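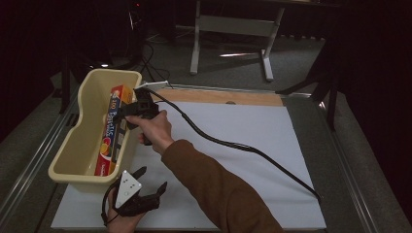

Tubs in the pantry, second attempt

2019-04-17

I have spent the last two evenings redoing the pantry cupboard, the tall one beside the fridge, and I'm writing down how it went mostly for my own reference. I did the same job last September and it didn't last until Christmas.

The cupboard is 300 mm wide inside and a good deal deeper than that. Whoever designed it must have thought depth was a selling point. What happens is that the front row gets used and the back row goes stale. When I emptied it on the first night I found two open bags of brown lentils, a tin of condensed milk I'd been looking for at Easter, and three boxes of cling wrap. I don't remember buying more than one of them.

Last time I used wire baskets from Miswood. They looked good for a week. Small things fell through the gaps, anything floury left a dusting on the shelf below, and the wire marked the shelf paper. I've moved those to the shed and they're fine out there for hose fittings and gloves.

This time I went with plain plastic tubs, the cream-coloured ones, open at the top with a rounded rim. They have a dip at the end that works as a handle. That dip is the main thing for me. In a deep cupboard you want to hook your fingers over something and slide the whole lot forward. Tubs with handles at the sides are no use when the sides are hard up against the cupboard walls.

I bought 5 from the discount shop in Brastham and used all of them. They are shallow, and I was doubtful about that in the shop. I nearly went for the taller ones. But shallow means you can see what's in there without lifting anything out, and tall cartons can stick up over the rim as much as they like so long as they clear the shelf above.

The sorting

I did it on the table, not on the floor, after hurting my back on the floor last time. Everything came out of the cupboard and went down one end, and the empty tubs went at the other. Then I picked things up one at a time and put them in a tub. I tried not to think too hard about the categories beforehand. Last year I made labels first and then spent months forcing things to suit the labels.

The groups came out like this:

Baking: flours, sugars, cocoa, baking powder, the vanilla. This is the heavy one and it lives on the bottom shelf.

Dinner: rice, pasta, lentils, stock cubes, tins that get used in the same week they're bought.

Breakfast and lunchboxes: oats, muesli bars, crackers, sultanas.

Wraps and boxes: foil, baking paper, cling wrap, and anything else that comes in a carton. The red and blue carton with Plastic and 100 on it went in here as well.

Everything else: birthday candles, toothpicks, food colouring, cupcake papers, the funnel.

The cartons gave me the most trouble. My first go was to lay them flat and stack them, which is how they'd been in the drawer. It means the one you want is on the bottom. Standing them upright in the tub is much better. You can read the long side, pull out one and leave the others alone. With only one carton in the tub it does want to lean, so I pack them in reasonably snug and use a rolled-up tea towel to fill the gap when we're running low.

I also thought about taking things out of their cartons to save room. I decided against it. The cutter strip on the foil is part of the box, and once the box is gone you're tearing foil with your teeth.

Measuring

Measure the shelf with the door open and the hinges in place. I measured wall to wall last time and forgot the hinges stick in. This time I took the tape to the narrowest point and took the measurement to the shop on a bit of card. Two tubs will not go side by side in my cupboard, so it's one per shelf, running front to back, with a narrow gap down the side where I've put the chopping boards.

Height matters less than you'd think, except on the second shelf, where I had to move the pegs up one hole. The pegs had been painted over. It took 33 minutes with a butter knife and some bad language to get all four out, and I've lost a bit of paint off the side wall that I'll touch up at some point. Probably.

What I'd do differently

Wash the tubs first. They came with sticky labels on the base and I didn't notice until one of them had picked up half the crumbs on the table. Eucalyptus oil got the glue off.

Buy one spare. I have no tub for pet food, and the bag is still sitting on the floor beside the cupboard. I'll pick another one up next time I'm over that way, if they still have the same colour. Bayu Simanjuntak left a comment on the September post asking whether tubs go brittle after a couple of years near a stove. Mine aren't near the stove, but I'll have a look at them when they've been in a while and answer properly. A cheap one I had in the laundry cracked at the rim, though that spent its whole life in a west-facing window.

No labels so far. The tubs are open and everyone in the house can see what's in them. If things start migrating I'll put a strip of masking tape on the ends.

Total cost was under what I paid for one of the wire baskets. The leftover crackers from the back row went to the chooks, and the second bag of lentils has been tipped in with the first. The linen cupboard is next, after the school holidays. I still have to work out what to do with the single-bed sheets.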